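How to Look After and Index a Run of Old Community Newspapers at Home

If you are reading this, I'm guessing there is a box. There is nearly always a box. Mine came out of a cousin's attic in Lotenwood and held most of a run of the Lotenwood Lantern, a little neighborhood weekly that folded long before I was old enough to read it. It smelled of mothballs and the bottom layer had been used to wrap a teapot. I loved it right away, and I have been learning how to treat it properly ever since.

What follows is the way I work now, after a few years of doing it worse. You don't need special training for any of it. You do need a clear table, a good soft pencil, and a fair amount of patience, especially if you are the sort of person (I am) who stops to read every grocery ad.

Before you start

Wash and dry your hands well. I don't wear cotton gloves for newsprint, as I can't feel the edge of the page through them and I've torn more corners with gloves on than off. Put the coffee in another room. Lay a clean old bedsheet over the table, and have these within reach:

Soft pencils, no pens at all
A wide, soft brush, the kind sold for watercolor washes
Acid-free folders a bit larger than the paper when it is folded once
Flat boxes with lids, the sort sold for prints or for wedding dresses
Strips of plain white paper for markers
A notebook, or a spreadsheet if you prefer one

Step 1: Keep the order you found

It is so tempting to start sorting by date. Please wait! The order in the box may tell you something. My Lanterns were stacked in bundles tied with kitchen string, and each bundle had one issue on top that mentioned the same family. Whoever saved them was saving them for that family's news, and I would have lost that if I had shuffled the pile on the first evening. So go through once without moving anything out of sequence, and write down what is there, top to bottom. Number each issue lightly on a paper strip and tuck the strip inside. Don't write on the newspaper itself.

Step 2: Open the pages gently

Newsprint gets brittle along the folds first. If a copy has been folded in quarters for decades, don't try to flatten it in one go. Open the first fold, let it rest under a clean sheet of paper with a light book on top, and come back the next day for the second. Brush loose dirt off from the center outward. Leave stains alone. Leave old tape alone too, even when it is yellow and ugly and you are sure it would lift right off. It brings the print with it.

If you find mold, fuzzy or powdery and usually gray or green, put that issue in a bag by itself, close it up, and ask a library conservator before going any further.

Step 3: Decide what your index is for

An index can swallow your whole life if you let it. I began by writing down every name on every page and gave up halfway through the second bundle. Then I sat down and asked myself who would ever use the thing. In my case it was people looking for relatives, and people looking for businesses and clubs that used to be on their street. That made the choices much easier.

My columns are date, volume and issue number, page, headline, names, places, and a last one for remarks. I put the date as year, month, day so that it sorts properly. If the printed date is plainly wrong (the Lantern once ran the same May date two weeks in a row), I copy it as printed and put my best guess in the remarks.
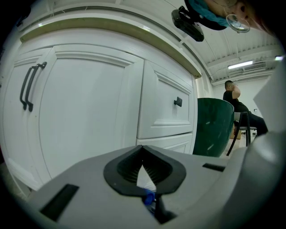 Spelling is the part of indexing where small papers will test you. They were set in a hurry by people who also sold the ads and swept the floor, and a person's name may be spelled one way in the headline and another way underneath. Copy what is printed, every time, and then add the form you believe is correct in a second column. The same care is needed with columns of type, where your eye slides from one line to the next without your noticing. I like to use a guide: take a sheet of dark card and cut a slim slot in it, something like the thin black slot to the right of the V-shaped mount in the photo, only long enough to show one full line of print. Lay it on the page, slide it down, read, write, slide again. Cut the slot with a sharp blade so that there are no rough bits to catch on the paper.

Step 4: Use the same words for the same things

Pick your subject words early and keep a list of them. If you call it "housing" in the first bundle, don't start calling it "rent" in the fourth. My list is taped inside the cover of my notebook and I still have to look. Use the words people would type or ask for today, but when the paper itself used a different term for a group or a neighborhood, put that in as well, with a note sending the reader to the other heading. Community papers often named themselves and their readers in ways the big dailies did not, and that is part of the record.

Don't skip the letters page, either. I find more about how folks felt there than in anything on the front.

Step 5: Work in short sittings

I do up to 30 pages in a sitting and then I quit, even when it is going well. My mistakes pile up after that. Every 20 entries I go back and check one against the page, just one, picked without much thought. If it's wrong I check the whole batch. It feels slow, I know, but it is a good deal quicker than finding out a year later that you had the page numbers off by one.

Save your file in three places if it is on a computer. If it's in a notebook, photocopy it now and then and leave the copy at somebody else's house.

Step 6: Put the papers to bed

Store issues flat, opened to their full size if you have the room, or folded just once along the original center fold. A few to a folder, and don't stuff the boxes. Take out rubber bands, and slide off paper clips only if they come freely. Label the outside of each folder in pencil before you put anything in it, so you aren't pressing down on the paper underneath.

Keep the boxes somewhere you would be comfortable sitting yourself all year round. A closet on an inside wall is good. Attics and basements are not, though I realize that is where most of us found the box in the first place.

Step 7: Tell someone you have them

Call your public library or county historical society and ask what issues they hold. Many have gaps in exactly the small papers that nobody thought to keep, and yours may fill one. You don't have to give anything away. They may only want to scan a few issues, or to have a copy of your index, and you can ask them about copyright at the same time. Do that before you post whole pages online, as an old newspaper isn't automatically free to share.

I still have two bundles to go, and the teapot issue is waiting under a book for its second fold.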